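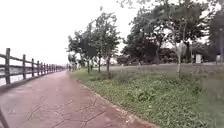

A path edged by a post-and-rail fence

Bristthorpe's manager has heard the talk about promotion and would like less of it. "We've won four games," he said. "Ask me in January."

The club drew 300 at home last season and expects 1,000 for the visit of Sillus. I asked whether a new sponsor, Zedeo, had promised money for players. He looked at his tea. "They've promised shirts."

He is 21 matches into the job and still picks the same back four, slow as it is. Surely Sillus will run at them? "Everyone says that. Then they cross it and we head it away." I wasn't convinced, having watched the second half at Hong.
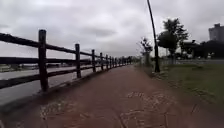
The chairman's plan for a ground holding 4,000 gets an even shorter answer. "Who's going to sit in it?"

He did allow that his striker is fit again, though he said the same before the last cup tie and the lad came off at half-time. Will he start? "He'll be in the squad."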